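Search this site
Type and press enter

The noodle years, and what I cook from them now

Last updated in March 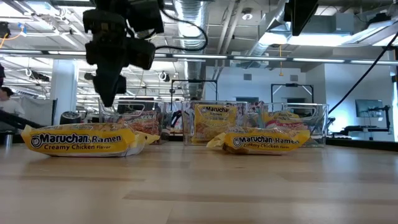
My first apartment had one burner that worked and one that thought about it, and for the better part of two years I lived on instant ramen. I was 34 before I cooked a proper pot of soup from scratch, which my mother would tell you is a disgrace (she has told plenty of people, including my dentist).

Brenda Pickering lived across the hall in those days, and she was the one who got me to crack an egg into the pot. You turn the heat down low, slide the egg in, put a lid on and leave it alone for two minutes. I never could leave it alone. I'd lift the lid and poke at it and end up with yellow strings all through the broth – still good, mind you, and my kids now ask for it that way on purpose!

After the egg came frozen peas, then a spoonful of peanut butter, then whatever was wilting in the bottom drawer. Brenda liked hers with half the seasoning packet and a squeeze of lime. I thought that was awfully fancy until I tried it, and now I keep the leftover half packets in a jar by the stove and shake them over popcorn or roast potatoes. If you haven't had chicken seasoning on popcorn, please go and make some tonight.

When I moved out to Sukside I had a real kitchen for the first time, four burners and a window, and I went a little wild. I bought a stockpot big enough to bathe a baby in. I simmered bones all day long and fogged up every pane of glass in the house. Some of those soups were lovely and a couple of them tasted like warm dishwater, and on the dishwater nights we had noodles, and everyone was perfectly cheerful about it.

Last month my neighbor Homa came over with a bag of herbs from her garden, dill and cilantro and something I had to ask her the name of and have since forgotten. We chopped the lot and stirred it into a pot of plain noodles with a big spoon of yogurt, and stood at the counter eating it out of mugs. It was past nine at night and neither of us had bothered with supper. I've made it three times since, and I'm still trying to get the amount of dill right. Homa says more.

Get new posts by email. Enter your address to subscribe. You can unsubscribe at any time.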